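Cells > Zimisville > Sponge cell > README

Overview Setup Maintenance Known issues Files Contact

# Sponge cell: setup and upkeep notes

Maintained by Aarne Suominen. Last full check 2019-06-01.

This README covers the sponge-and-dish cell at Zimisville: the table, the surrounding fabric, the two hand-held grippers and the recordings that come out of them. It replaces the Brurby install sheet, which says the cell can be set up by one person in half an hour and needs no regular care. I have not managed either.

If you only want the data, go to Files. If you plan to trust the data, read the rest first.

## What the cell is for

An operator holds one gripper in each hand and moves small household objects on a table. The motion and the head camera view are saved and later used to train an arm that Gindau is supposed to deliver in October. Whether hand motion carries over to that arm as well as the proposal claims is an open question. I have seen one internal plot on the subject, and the axis had no units.

The set holds 3356 episodes. That is the number of files. The number of useful episodes is smaller and depends on who is sorting them.

## Setup

1. Put the table down first and hang the fabric after. Doing it the other way means crawling.
2. Turn the table so the cable hole is on the far right as seen by the operator. If it ends up near the operator's elbow, the table is backward, and every object position in the log will be wrong in a way that looks plausible.
3. Check the stands for wobble. Push each one with a finger. The install sheet calls them "self-stabilizing." They are tripods.
4. Run the gripper cables down toward the operator's side and leave a loop at each wrist. A tight cable pulls the jaws off line at the end of a long reach.
5. Power up the left gripper, wait for its tone, then the right. Powering both together swaps the channel names one time in several. Brurby says this was fixed in the last firmware. We are on the last firmware.
6. Open and close both grippers all the way with nothing between the fingers. The reading should return to the same value each time. If it drifts, stop and do the zero procedure under Maintenance.
7. Record a throwaway episode and play it back before doing anything else.

Expect the first setup to take a morning.

## Maintenance

**Before each session.** Wipe the fingers with a dry cloth. Look at the marker plates under a lamp. A scratch across a dot costs you tracking, and the software does not report it. It simply guesses, and writes the guess to the file with the same confidence value as everything else.

**Every 30 hours of use.** Unplug each cable at the gripper end and look at the connector. Santeri Rautiainen replaced two this spring. In both cases the fault showed up as "operator hesitation" in the quality report, which should tell you how much weight to give the quality report.

**Zero procedure.** Close the jaws on the 6 mm gauge block, hold, and press the zero button for five seconds. Open, close on nothing, and read the value. Repeat until two readings agree. There is an automatic version in the Hafþórsson tool package. I ran it against the manual one for a week and went back to the manual one.

**Finger pads.** The supplier gives a service life in cycles. I have no idea how those cycles were counted, or on what object. Change the pads when they shine.

## Object layout

The current tasks use a clear plastic container, a green soap dish and an orange sponge. The container goes toward the far end, the dish closer to the middle, the sponge on the right. Exact spots are left to the operator, on the theory that variety helps. It may. It also makes it hard to say later why one batch trained worse than another.
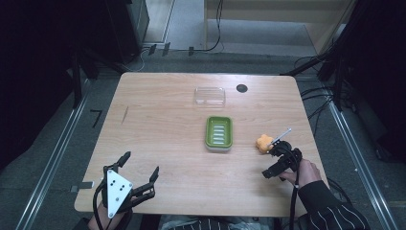 ## Known issues

- The clear container is hard for the depth estimate. Its rim is found on good days. Do not use any container pose from the automatic labels without checking it by eye.
- The sponge changes shape when squeezed and the object model does not. Grasp width on the sponge is therefore a rough figure, whatever the decimals suggest.
- Dark sleeves against dark fabric confuse the arm mask. The vendor's suggested cure is a retrained mask. Rolling up the sleeves has not been tried properly.
- The "success" flag is set by the operator with a foot switch. Some operators press it out of habit.
- Left and right may be swapped in early episodes (see Setup, step 5). Santeri wrote a script that finds most of these. "Most" is his word and I would not improve on it.

## Files

`episodes/` one folder per recording
`calib/` zero values, one file per session
`labels_auto/` machine labels, unchecked
`labels_hand/` checked by a person, far fewer
`CHANGES.txt` what was repaired and when

## Contact

Hardware and cables: Santeri Rautiainen. Everything else: Aarne Suominen. Please include the session folder name and the zero file with any report. Reports that say only "tracking bad" go to the bottom of the pile.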